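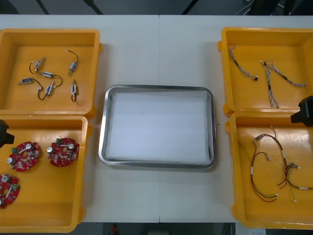
Dataset card / Kitting

clekard-kitting
Revision of March 6, 2022

Summary

Teleoperated demonstrations of a two-arm kitting task, recorded in a shared workshop. The arms pick parts from four yellow bins and place them in a steel tray. One finished kit goes to the Clekard assembly bench, where it is wired by hand. The code for recording and replay is in the companion repository, risora-bench. This file covers the data only.

Task

Bins hold one part family each:

bin_ul: small components with short black leads
bin_ll: round red circuit boards
bin_ur: braided harnesses, white, gray and dark strands
bin_lr: harnesses, dark red and brown wire, white connectors

The left arm serves bin_ul and bin_ll. The right arm serves bin_ur and bin_lr. Crossing the table seam is allowed for placing and not for picking. The tray is lined with a white sheet to cut reflections from the bottom; the side walls still reflect and should be masked if you train on the overhead view.

An episode starts with an empty tray and both arms at home. It ends when the operator presses the pedal. Bins are not refilled between episodes, so the number of parts at the start varies, and a bin with only a few parts left is normal. Part poses are whatever the previous episode left behind.

Contents

400 episodes, split by recording session. Sessions were never divided between train and test. There are 11 sessions, of which 2 are held out. Mean episode length is about a minute.

Per episode:

overhead video, fixed camera
wrist video, left and right
joint positions and commanded positions, both arms
gripper opening, both arms
operator event marks (pick, place, drop, abort)

Video and joint streams carry their own timestamps. Do not align by row index. The loader in risora-bench interpolates joint values to the overhead clock and is the reference for anything unclear here.
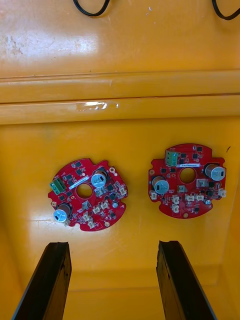 Boards are the part most sensitive to grasp position. They lie flat, the outline is notched, and the usable stretches of rim are short. A grasp that lands on a capacitor or a terminal block is marked bad_contact even if the board reached the tray. Approach with the fingers open and low, close on the rim, lift straight up. Operators were told not to use the central hole, but a small number of early episodes do. They are kept and flagged hole_grasp.

Board orientation in the tray is not scored. Component side up is required.

Harnesses are scored on the connector ends being inside the tray. Loops hanging over the rim count as a place with the overhang flag set.

Hardware notes

Fingers are the stock black pair. Table is two white sections bolted to a common frame; the seam shifted slightly in July and was shimmed, after which the overhead camera was recalibrated. Use calib_b for all later sessions. Lighting is the workshop ceiling plus one Brilteteck panel, left on throughout.

Known problems

Right wrist video drops frames in session 5. Timestamps are correct, the frames are missing.
Glare on the bin floors moves with the arm and can saturate the wrist view.
Gripper opening is reported in motor units and was not converted.
Abort marks are late by the operator's reaction time.
Cables show at the top of some wrist frames. No mask is supplied.

License

Data: CC BY 4.0. Loader: MIT. The Sjöberg layout files for the tray fixture are not included and have separate terms.

Changes

Corrected the left/right swap in the wrist camera intrinsics. Re-exported event marks. Added hole_grasp and overhang flags. Earlier downloads should be replaced in full; file names are unchanged and the checksums are in SHA256SUMS.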